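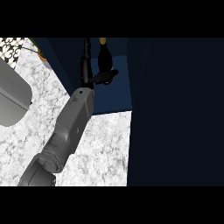
**Figure 3.** Simulated kitchen with a single arm and two-finger gripper at a marble counter, next to a dark blue recess.

### 4.2 Planning the equipment budget

We used simulation to decide what to buy before placing any order. The Ivari lab had funds for one arm, and the choice was between the Briltine package and a cheaper arm from Vando with the gripper sold separately. Each candidate was modeled in kitchen layouts like the one in Figure 3, where a tall unit beside the work area limits how far the elbow can swing.

We ran 1036 trials per candidate. The Vando arm failed to reach the target in 201 of them, mostly in layouts with a deep recess. A longer forearm link would fix most of these cases — the vendor quoted some $500 for the part.

Spare gripper fingers were budgeted at $1920 for the first year. This line is the least certain, as simulated contact tells us little about wear. Mounting hardware and shipping are listed under Ansari, the reseller, and are left out of the comparison. Quotes were collected in October and may have changed.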